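6 minute read

The great t-shirt sort-out (part one of who knows)

Right. Quick one, kettle's on, I have to be out of the house by half four and I've got a mountain of clean washing behind me that I am pretending isn't there.

Some of you asked how the drawer thing was going. The drawer thing is going. Slowly. When I started there were 60 t-shirts in this house, and I know that because I tipped the lot out on the bed and counted them, which I don't recommend doing before breakfast. Now there are 57. So that's a whole morning of my life and three shirts gone. One had a hole under the arm, one was from a fun run I didn't run, and one turned out to be Oisín's. He's had it back.

Anyway, folding. I've been a roller for years. Roll it up, shove it in, shut the drawer with a hip. Anju Chaturvedi, who sat next to me at my old job and folds like she's wrapping a present, has been on at me about it since forever and I finally gave in. Her way is flat, on a table, long edge first. Big white table if you've got it, so you can see what you're doing with a darker shirt. Not the bed. The bed gives, everything slides, you end up cross.

First thing is getting an edge up and straight. Sideways on, collar and sleeves to one end, hem to the other. Take hold of the long edge in two places, well apart, and pull till it's tight between your hands. If it's all saggy in the middle then the fold is going to be saggy too and you may as well have rolled it.
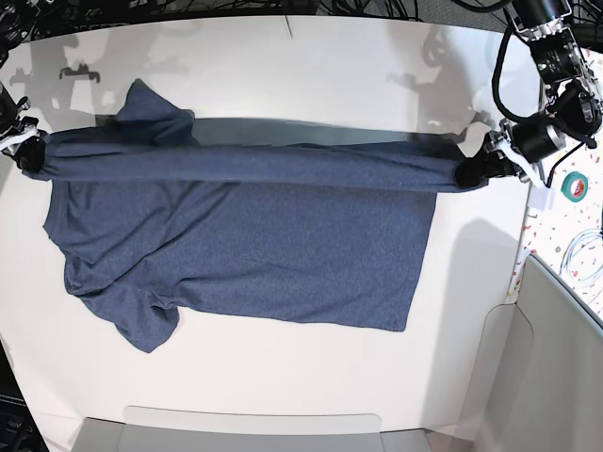
I kept going wrong with the sleeves. They get in under everything. I'd make this lovely long fold and then find a sleeve bunched up inside like a sock in a duvet cover. Anju says smooth the sleeves out before you so much as touch the edge, and yes, fine, she's right, it takes five seconds. I skip it when I'm rushing and then I do the whole thing again. Every time!

The collar end is the other pain. It has a mind of its own, it's thicker than the rest and it wants to flop over. I used to fight it. Now I lift the edge, let the collar go where it likes, and sort it once the long bit is down.

Then you bring the edge over and lay it across the body. Don't drop it. Lower it, keep both ends held, keep a bit of pull on. You want one long strip sitting on top of the shirt with a clean line along the bottom of it. It won't go all the way across, it's not meant to. Leave it sitting there and have a look before you let go. If the strip's wonky, lift it and go again, it's much easier now than later.

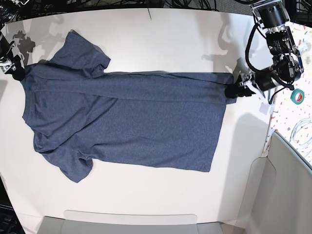
Oisín thinks this is all mad. Oisín Hanrahan (he likes his full name on here, he says it makes him sound like a lawyer) owns a great many t-shirts and keeps them on a chair. Just the chair. Clean ones at the top, he claims. I offered to do his while I was on a roll — no pun intended, I've given up rolling — and he said the chair was a system. It's a chair.

We did have a proper row about drawers though. I bought 2 of those divider sets from Kastley, the bendy ones you push in till they grip the sides, and they're good, I've got no complaints, except they are made for a drawer that's a normal depth and ours are not. So the folded shirts stand up lovely and then the drawer doesn't shut. Back to the start. You can fold them in one more time to make them shorter but then they're fat, and you get fewer in a row. I've settled on fat and short. Ask me again in August.

Where was I. Picking it up. I didn't think there'd be anything to say about picking up a bit of cloth but there is. If you grab a big handful you drag half the shirt with you and undo the fold you've just made. Small pinch. Just enough to hold on to. And check you've only got the layers you want, because with a soft cotton one it's very easy to catch the bit underneath as well and then it all comes up in a lump. Seams help, you can feel for them with your fingers and then you know where you are.
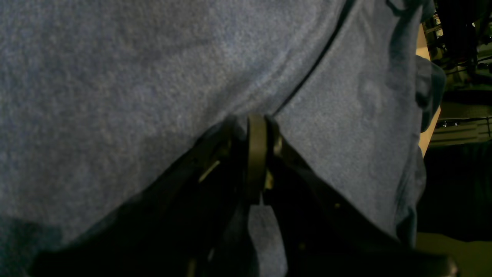 Thick ones, thin ones and the blue ones

Thick ones stay where you put them. Heavy cotton, the sort that comes out of the machine like cardboard, will fold in half if you look at it. Love them. They take up far too much room.

Thin ones are hopeless. I've got a thin white one from Tolentino that I wear constantly and it will not hold a fold for love nor money. I fold it, turn round, and it's relaxed. I've stopped bothering and it lives flat on the top of the pile.

Then there's the heathery ones, the blue-greys, which are most of what I own if I'm truthful. Soft, bit floppy, quite forgiving. They crease if you leave them heaped up, but a good smooth with the flat of your hand gets most of it out. Good ones to learn on, I'd say. You can see the folds well too, the creases come up dark against the rest so you know if you've trapped somthing.

What I do when one's got in a real heap is not try to rescue it. Just pick it up wherever, let it hang, find the hem, start again. I wasted ages poking at folds and tucking bits under when a good shake would have done it.

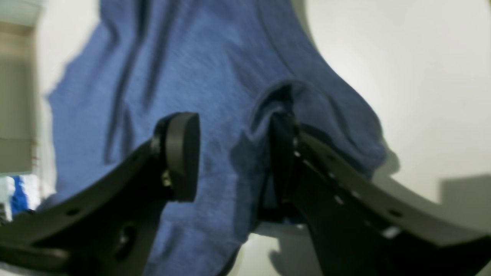
Anju also says to do the whole lot standing up at a table that's the right height and she may have a point, my back was in bits after the first go. I was bent over like a question mark. Second go I had the radio on and a cup of tea at the far end (FAR end, learn from me) and it went a lot quicker.

Still to do: jumpers, which I'm dreading. The bag on the landing that's been there since we moved in. And the towels, but I'm not ready to talk about the towels.

If anybody has shallow drawers and has cracked it, please tell me in the comments. And does anyone iron t-shirts? Someone at work does, every one, and I haven't been able to look at him the same way.

Ok it's twenty past, I've got to run. The mountain will have to wait till tonite.

Recent posts
The chair is not a system
Drawer dividers: what I bought and what I sent back
Where do odd socks live
A very small airing cupboard
Two weeks of not buying storage boxes

Get new posts by email. No spam, I barely manage to write the posts. You can unsubscribe whenever you like.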